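The Two Engelbrechts, or Why Grandpa's Town Isn't on Any Map

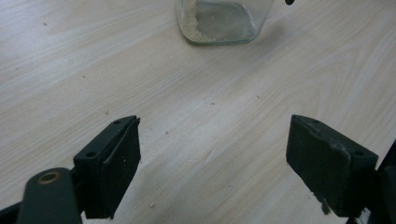

Kgomotso Masilela has been chasing one man for six years. Born in Nultham, according to his marriage record. Born in Tundimine, according to everything else. Same man? She wasn't sure for the longest time, and neither was I when she first e-mailed me.

We talked by phone Monday, her on a lunch break, me with a cold. Notes are messy, sorry.

"My grandmother always said Nultham," she told me. "She said it like everybody knew where it was. So I never asked. Dumb, right?"

Not dumb. We all did it.

The man is her great-grandfather, Engelbrecht on his mother's side. She had a marriage record, one letter and a burial card. The burial card said Tundimine. So did the letter. She figured the clerk at the wedding just wrote down whatever he heard.

"I spent two years being mad at that clerk," she said. "Two years! And he had it right."

What changed things was a parish book. Miłosz Malinowski, who I've mentioned here before, was indexing burials for a different family and hit page 481, where the priest had scratched out one place name and written the other over it. Then did it again further down. And again.

Malinowski sent her a copy the same night. I called him too. He doesn't like the phone much.

"It was one village," he said. "The church was at the Nultham end, the store and the mail were at the other end. People used the name of wherever they were standing."

So if you got married, you were from Nultham. If you got a letter, Tundimine. Later on the mail name won and the other one dropped off the maps completly. Masilela says she must of looked at that map a hundred times.

She had been keeping two folders. Two Engelbrechts, two wives (same first name, which should have been a hint), 30 pages of notes on a man who was a copy of the other man. In August she merged them.

"I felt like I lost a relative," she said. "I'd gotten kind of fond of the second one."

Did she keep the second folder? "Of course I did. It's in the closet."

I asked what she'd tell somebody stuck on a town that won't turn up. "Look at who was writing it down," she said. "Priest, mailman, whoever. Where did *he* sit all day?"

Malinowski's answer was shorter: "Read the crossed out parts."

Still open: the mother. Her maiden name shows up once as Zorkis and once as something nobody can read, starts with a Z or maybe a 2. If you have any Zorkis people from either end of the village, write me and I'll pass it on to her.

Print this page | E-mail this to a friend

Contact | Copyright, all rights reserved | Back to top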